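枕カバーと格闘した四月の月曜日

四月に入ってから、寝室がどうにも気になっていました。冬の毛布がまだベッドの足元に丸まっているし、読みかけの本は床に積んであるし、枕はなんだかしょんぼりしているし。夜は電気を消してしまえば見えないので、まあいいか、まあいいか、で三週間。そういうものですよね(うちだけですか?)。

きっかけは友だちのLudivineでした。先週うちに泊まりに来てくれたんですが、朝起きてきて最初に言ったのが「ねえ、枕いつ買ったの?」。おはようより先に枕の話! 正直ちょっと恥ずかしくて、その日のうちにネットで新しい枕を注文しました。勢いって大事。

注文したのはTrarkodellというところの白い枕です。税込2561円。高いのか安いのか、枕の相場がさっぱりわからないまま買いました。前の枕は引っ越しのときに近所のお店で適当に選んだやつで、値段も覚えていません。レビューを読みはじめると「高すぎる」と「低すぎる」が交互に出てきて、読めば読むほどわからなくなります。二十分ぐらいで画面を閉じて、最初に見たやつに戻りました。買い物はだいたいこうなります。

届いたのが月曜日の午前中。箱が思ったより小さくて、え、枕だよね? と思ったら、圧縮されてぺたんこになっていました。袋を切ったとたんに空気を吸い込みはじめて、ふしゅーっと音がするんです。説明書には、しばらく置いてから使ってくださいとありました。待っているあいだに、せっかくだからベッドまわりを全部やってしまおうと決めました。

まずシーツをはがす。これがいちばん気持ちいい作業かもしれません。四隅のゴムをばちんばちんと外して、端からぐるぐる巻いて、そのまま洗濯機へ。途中で靴下が片方出てきました。冬のあいだずっと探していた、紺のもこもこのやつです。もう片方はとっくに捨ててしまいました。ああ。

冬の毛布も一緒に洗いたかったんですが、さすがに一度には入らないので二回戦に。うちの洗濯機は毛布コースにすると妙に張り切る機種で、脱水のときに脱衣所ごと出発しそうな音を立てます。下の階のLagosさん、いつもすみません。一度階段で会ったときに謝ったら、「あれは飛行機だと思ってました」と言われました。Santinoさん、いい人なんです。

洗濯機がまわっているあいだに、マットレスを壁から少し離して掃除機をかけました。ベッドの下というのは、どうしてあんなに灰色のふわふわが育つんでしょう。ヘアピン、ボールペンのキャップ、どこかのレシート。レシートは印字が薄くなっていて、かろうじてパン屋さんのだとわかりました。パン屋さんのレシートをベッドの下に持ち込む経緯が思い出せません。

そのあとマットレスの上下をひっくり返そうとして、途中で腕がぷるぷるしてきて、いったん休憩。お茶を入れて、床に座って飲みました。三か月に一度は向きを変えましょうって、どこかで読んだんですよね。前にやったのがいつだったかは、聞かないでください。結局、裏返すのはあきらめて、頭側と足側を入れ替えるだけにしました。回すだけならひとりでもなんとかなります。膝で押すのがコツです。

さて、枕です。お茶を飲んで戻ってくると、さっきまでせんべいみたいだったのがすっかりふくらんで、ちゃんと枕の顔をしていました。思わず両手でぽふぽふ叩いてしまいました。真ん中を押すとゆっくりへこんで、手を離すとゆっくり戻ってくる。これを五回ぐらいやりました。掃除中に絶対やってはいけない種類の遊びです。

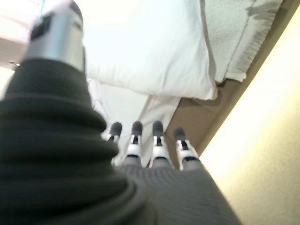
で、問題は枕カバーでした。手持ちのカバーは四枚あるんですが、二枚は前の枕に合わせて買った小さめのもので、新しい枕を入れようとすると最後のひと押しがどうしても入りません。無理に詰めるとパンパンのソーセージになって、寝たら首がおかしくなりそうでした。もう一枚は逆に大きくて、端がべろんと余る。余ったところを中に折り込んでみたら、今度はそこがごろごろする。最後の一枚、生成りの麻まじりのやつがようやくぴったりでした。ちょっとごわっとしているんですが、洗っていくうちにやわらかくなると信じています。

カバーのかけ方、みなさんはどうしていますか? わたしは長いこと、枕を立てて上からかぶせて、あとは揺すって落とすという力技でやっていました。そうしたら前の職場の先輩のLensaさんが、カバーを裏返して両手を奥の角まで入れて、そのまま枕の角をつかんでくるっと返すやり方を教えてくれたんです。布団カバーと同じ要領ですね。これだと角がきちんと角に入ります。最初の二回は自分の手ごとカバーに包まれて途方に暮れましたが、慣れたら本当に早い。

角がそろっている枕って、それだけでよその家みたいに見えます。ホテルの枕がきれいに見えるのも、半分は角のおかげなんじゃないでしょうか。残りの半分はたぶんアイロンです。うちはアイロンはかけません。そこは目指さない。

シーツが乾くまでの時間は、枕元の整理にあてました。ベッドの横の小さい台に置いていたものを一回全部おろして、戻すのは毎晩本当に使うものだけ。ハンドクリームと目覚まし時計と、寝る前に読む本を一冊。ほかはお引っ越ししてもらいました。とくに本です。床に積んでいた分は廊下の本棚に戻したんですが、入りきらなくて、上に横積みになっています。場所が変わっただけという説もあります。

読みかけで途中の本もあって、栞が33ページにはさまったまま冬を越していました。面白くないわけではないんですよ。布団に入って一ページ読むと寝てしまうだけで。今の枕のほうが寝心地がいいとしたら、この本はもう一生読み終わらない気がします。

それから匂いのこと。Tuhumuryのリネンスプレーというのを、誕生日にFuadからもらってずっとしまい込んでいました。もったいなくて使えないタイプなんです、わたし。今日こそと思ってシーツにしゅっとやってみたら、柑橘っぽい匂いのあとに、少し木の匂いがしました。すごく好き! もっと早く使えばよかった。100ミリリットル入りなので、ケチケチしなくても夏まで余裕でもちそうです。ただ、うれしくて三回もしゅっとしたせいで、しばらく寝室じゅうがみかん畑になりました。次は一回にします。

古い枕をどうするかは、実はまだ決まっていません。捨てる前に、ソファで本を読むときの背中用にできないかなと思って、今は居間に置いてあります。さっき試しに寄りかかってみたら、しょんぼり具合が腰のくぼみにちょうどよくて、これはこれで第二の人生があるかもしれません。大きすぎて余ったカバーをかけて、余りは後ろに隠しました。

シーツは夕方前に乾きました。風があったので助かりました。取り込んだばかりのシーツをばさっと広げるとき、いつも一瞬だけ天井にふわっとふくらむでしょう。あの瞬間のために洗濯している気がします。四隅をかけて、しわを手のひらでのばして、毛布のかわりに薄手の掛け布団を出して、最後に枕をぽん。ひとりで「おお」と声が出ました。冬の毛布のほうはまだ少し湿っていたので、部屋干しで一晩がまんしてもらいます。

ここまで書いて読み返したら、ほぼ枕の話しかしていませんね。本当はクローゼットの話も書くつもりだったんです。冬のコートが行き場をなくして、今、ドアの取っ手にかかっています。それはまた来週。

Ludivineに報告のメッセージを送ったら、「じゃあ今度の週末泊まりに行く」と返ってきました。枕はひとつしか買っていないんですけど。お客さん用にもうひとつ注文するか、ソファの子に現役復帰してもらうか、今夜寝てみてから考えます。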